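Covering a Workbench So It Stays Clean
Posted under Workshop, January

A bare bench top soaks up oil, gets scratched and hides small screws in every crack. A cover fixes most of that for very little money. I have tried several kinds over the years and these are the notes I keep going back to.

Pick the color first. Light blue or pale gray is best for small parts. Black screws and springs show up at once, and so do copper bits. White works too but gets tiring to look at under a strong lamp. Avoid patterned oilcloth. It looks nice in a kitchen and you will lose every washer you own on it.

Measure the top and add enough on each side to fold under. My bench is 32 inches deep and I cut the sheet with some 2 inches spare along the front and back. Fold the corners like a bedsheet and clip them from below. Staples hold better but you will curse them when it is time to change the sheet.

Thin plastic wrinkles. If that bothers you, lay it out in a warm room for an hour before you clip it down. A few wrinkles do no harm and stop round parts from rolling off.
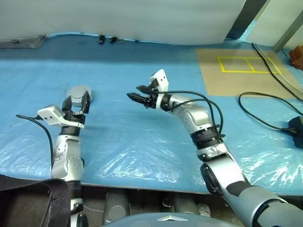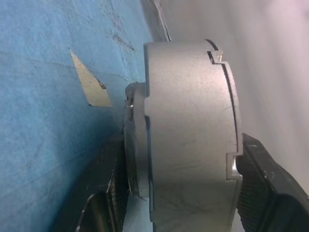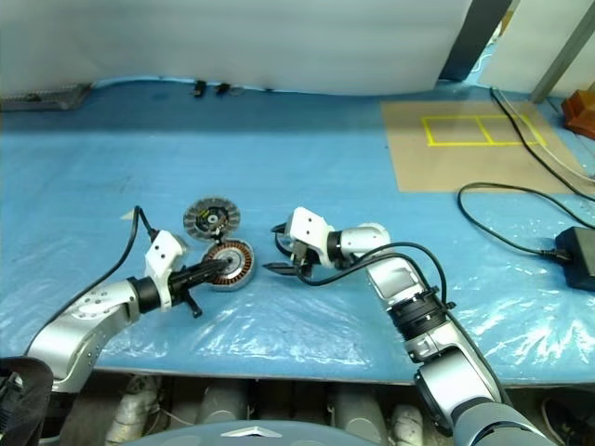
Metal parts at the bench.

Work with the heavy things toward the back and keep the front edge clear for your hands. Set castings down gently, flat side first if they have one. A sharp rim will cut straight through thin sheet if you drag it, so lift and place.

Anything with exposed windings should be kept away from filings. Wipe the cover before you bring a motor to it, and wipe again if you have been using a file or a drill. A damp cloth picks up metal dust better than a brush, which just moves it around.

For cleaning the cover itself:

Dish soap and warm water for everyday dirt.
Rubbing alcohol for marker and light grease. Test a corner first.
No acetone. It will eat some plastics and leave a sticky patch.
Dry with an old towel, then leave it open to the air before putting tools back.

Change the sheet when it has more than a couple of holes. Oil gets through and sits underneath, and you only find out from the smell. I buy mine by the roll from Gutent and one roll has lasted two winters. Lysenko sells a heavier one that is good for vises and grinding, but it is stiff and does not fold well at the corners.

Radymyr Kravchuk wrote in to say he puts a layer of old newspaper between the wood and the plastic. I tried it and it works – the paper catches whatever leaks through, and you can see where the holes are. Put down several sheets and overlap them.

Last thing, keep a shallow tray or a muffin tin at one end for screws. Put them in by the order they came out, left to right. The cover will help you find a dropped one, but it is quicker not to drop it.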